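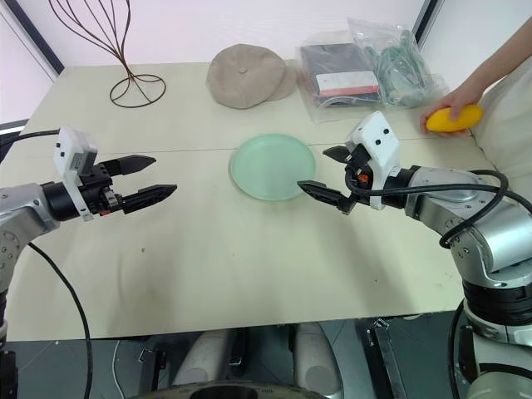 Green plate on the table, November.

Second morning at Henriques and I already want to stay the whole month! We pulled in yesterday with 177 miles behind us, a short hop by our standards, and had the rig leveled and the coffee on before the sun got behind the cottonwoods. Site 12 was taken so they put us down by the creek, which I like better anyhow. You can hear the water from bed if you crack the vent over the closet.

This is the last leg before the coast. The trip meter says 3008 since we left home, and most of it has been two-lane road, the way we wanted it. I wrote the number on the inside of the pantry door with the others. Two years ago we turned around at Tavier with a bad wheel bearing, so every mile past Tavier feels like extra.

Speaking of Tavier, I never finished writing up our stop there. Same laundry room, same enormous dryers, and they have finally put gravel on the lower loop. We only stayed two nights. The wind blew both of them and we had to bring the awning in at three in the morning in our pajamas, me holding the flashlight in my teeth. I would still go back. The pie at the gas station is peach this time of year and it is as good as ever (I had two slices, one of them for breakfast).

Anyway, Henriques. Walked up to the office after breakfast to pay for the week. It came to $200, and that includes electric and the hot showers, and they gave me a hand-drawn map of the trails too. There's a loop that starts behind the propane tank and climbs to a flat rock where you can see clear down the valley. I did it before lunch with just a water bottle and my old hat. Saw a kingfisher, a great many juncos, and fresh elk tracks in the mud at the second crossing. My knees were fine going up and had opinions coming down.

Our neighbor on the creek side is Valtteri Räsänen, who drove down from Alberta in a little trailer he fixed up himself. What a nice job he did of it! The bed folds into a bench and the bench opens into a pantry. He has been on the road since spring and carries a paper notebook of every campground, with the price and a grade for the showers. This place got an A minus. He is heading to Pastano next and says the road over the pass is open but to fuel up first, there being nothing at all between here and the top. I wrote that down.

Chores this afternoon: dumped the tanks, scrubbed the bugs off the front cap, and swapped the water filter. Then I tried to fix the drip at the kitchen faucet and made it worse, so that's a trip to the hardware store in Plamix tomorrow. It's a pretty drive and I want to see the covered bridge, so I don't mind one bit.

Supper was chili and cornbread. A few folks had a fire going by the bathhouse around seven and waved us over, and we stayed until the stars were so thick it was silly – I had forgotten how dark it gets out here. Somebody had a guitar. I sang, badly, and will again tomorrow if they light another one.

Furnace is ticking. Need washers, bread, stamps, and a new flashlight.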